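The Offset

The log for the gripper project at Prallham Secondary was kept in a shared spreadsheet, one row per attempt. By 5/29/26 it had 345 rows. Gisela Kettler had entered most of them, and she disagreed with row 165.

Row 165 read: operator error.

"It wasn't," she said. "I closed on the rim the same way I closed on the 21 before it."

Meinecke, who taught the class and was called nothing else by anyone in it, pulled the row up on the bench monitor. He scrolled left, then right. The recorded finger gap at contact was 41 millimetres. On the attempt before, with the same part and the same bin, it was also 41.

"Same gap," he said. "Different result. What changed?"

"Whoever wrote the row."

Nirko had written the row. Nirko was across the room with the spare linkage clamped in a vise, pressing a bushing out of its hole and taking longer over it than the job required. He had joined the project in October and had strong views about data entry.

"The rule says if the part slips and the gap is in range, it's the operator," he said. "I didn't make the rule."

"You did make the rule," Gisela said. "It's in your handwriting on the whiteboard."

Meinecke let that stand. The Valinen regional was the reason for the spreadsheet. Each team submitted a model trained on its own demonstrations, and each demonstration needed a label. A wrong label cost nothing on the day it was entered. It cost something later, when the arm let go of a good part for no reason that could be traced.

He asked for the pads to be measured. Gisela fetched the calipers and did the left one at three heights, then the right. She wrote the numbers on the back of a parts bag. The left pad was thinner at the bottom than at the top. The right was closer to even.

"So the gap is measured at the mount," she said slowly, "and the mount doesn't know how much foam is left."

"When were the pads last changed?"

There was no column for that. Nirko put down the bushing, came over and looked at the parts bag. He read the figures twice.

"Then it's not only 165," he said. "It's everything I marked that way after the foam started to go. And we don't know when that was."

"No."

"Can we work it out from the video?"

"You can try," Meinecke said. "Wrist view, every tenth row, look at the bottom edge of the pad. Start from the latest and go backward."

They sat at the one monitor, Nirko on the keyboard and Gisela with the calipers still in her hand. She added a column headed PAD and left it blank. He opened the first clip and paused it before the fingers closed.

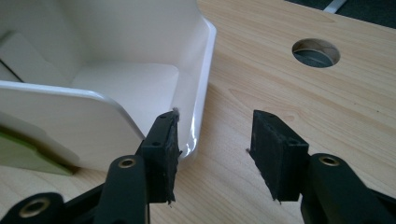 "Worn," Nirko said, and she typed it in.

He went back ten rows and opened the next clip. It took them until the bus to get down to the two hundreds, and by then they had stopped arguing about 165 and started arguing about what counted as worn. Gisela wanted a number. Nirko wanted two categories and a note field. Meinecke told them to write both definitions on the whiteboard, date them, and leave the old rule up beside them until the relabelling was finished.

Nirko drew a box around the old rule – a neat one, with a ruler – and signed it.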